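Keeping mobile game spending under control at home

Set the store account to ask for a password on every purchase. The default on many phones leaves a window open after the first one, and that window is when most of the extra gem packs get bought.

Take the saved card off the account and load a fixed balance on the first Monday of the month. When it's gone, it's gone. We put in enough for one pack of 300 coins in Kerkard and leave it there.

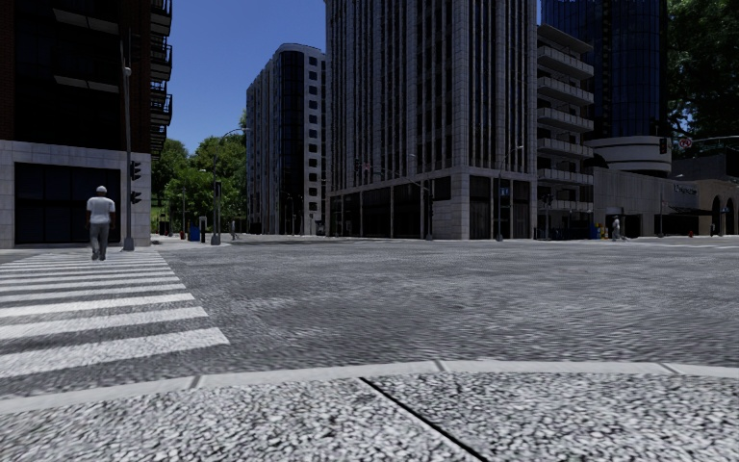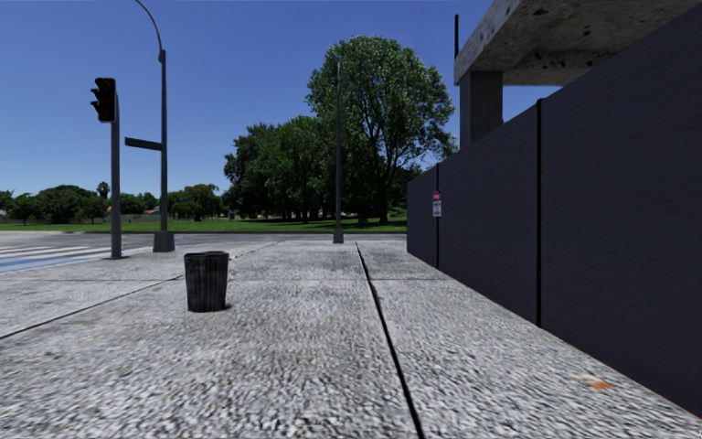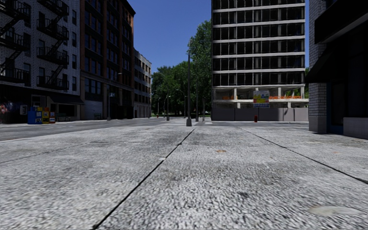
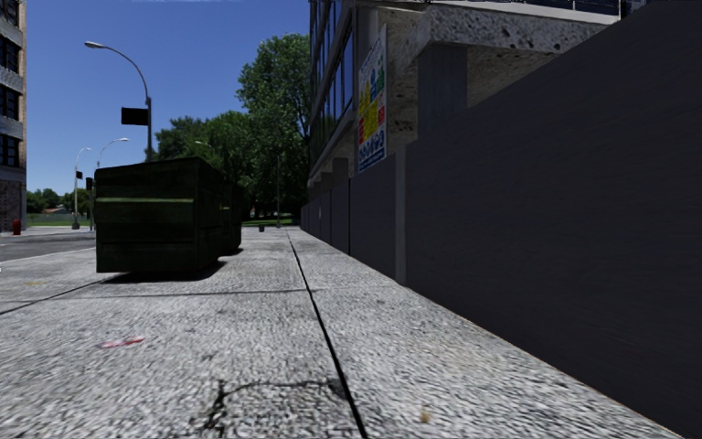 Season passes renew on their own. Look under subscriptions, not inside the game. Memine hides its cancel button four menus down, and the store page gets you there faster. Cancel right after you buy, and the pass still runs to the end of the season.

Turn off notifications for sales and limited events. Leave on the ones for friends if the kids want them.

Write the real price of in-game money on a sticky note by the charger. A 1,000-coin skin sounds cheaper than it is.

For refunds, file the same day and keep the receipt email. Requests older than 7 days took us much longer to sort out.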